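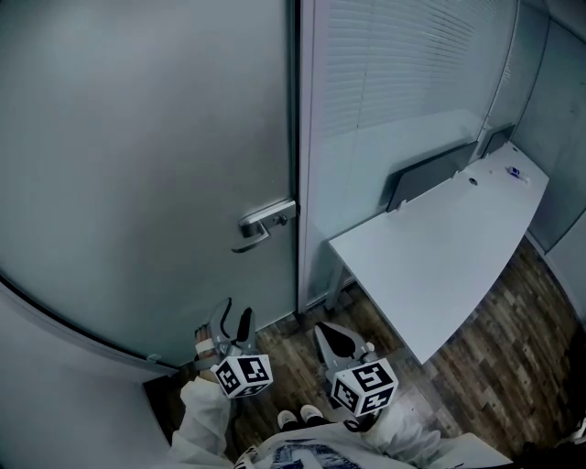

4.2 Equipment Planning and Budget

The Grevar protocol separates the purchase of collection equipment from the purchase of the robot arms on which the trained policies are run. The two were costed together in the first plan, and this hid the fact that collection could begin several months before an arm was on site. The present section covers the collection equipment only.

Figure 3 shows an operator with one hand-held gripper in each hand, facing a closed door with a lever handle. Each gripper carries a white cube with black fiducial markers. Office interiors of this type make up the door and desk portion of the task list. They were chosen for the first stage because they need no added fixtures and the only equipment to be moved between rooms is what the operator carries.

The unit of purchase is the kit. One kit consists of two grippers, two marker cubes, two hand straps, a head-mounted camera, and a carrying case. Quotes were requested from Tristeo and Detitz against the same parts list. Tristeo quoted $2,398 per kit with assembly included. Detitz quoted a lower price for unassembled parts, but its quote left out the camera mount and gave no delivery date for the finger pads. The Tristeo quote was accepted for three kits, two for daily use and one held as a spare.

The spare kit was the largest disputed item in the plan. A full spare costs more than a drawer of replacement parts, and most faults seen in the pilot were confined to the finger pads and the straps. A fault in a gripper body, however, stops bimanual collection until the body is replaced, and the quoted lead time for a body was longer than the first stage itself. We therefore kept the full spare and reduced the parts order to pads, straps, and marker cubes. Marker cubes are ordered in pairs. A worn or chipped face is treated as a failed cube, and the gripper is recalibrated after the change.

Operator time was planned from the target of 1,000 accepted episodes. The schedule allows 121 sessions across the two working kits, with 178 operator hours in total. This figure includes calibration at the start of each session and the transfer of recordings at the end. It does not include review, which is carried by a separate budget line. Door tasks were given more time per episode than desk tasks. The operator must return to a marked start position after each attempt, and both cubes should remain in view of the head camera for as much of the approach as the task allows.

Site costs were small. The Soltani building was made available without rent outside office hours, and the only site charges were insurance and a lockable cabinet. Furniture is used as found. Blinds, privacy panels, and other large surfaces are left in their existing positions between sessions, and any change is entered in the session log so that the recordings can be grouped by room state.

Arm purchases are deferred to the second stage. The order is to be placed in August if the first stage meets its episode target, with payload and reach specified from the recorded gripper paths. Funds not spent on spare parts by that point are moved to the arm budget. Table 5 lists all items, with prices as quoted on 01/06/2020 and excluding tax and shipping.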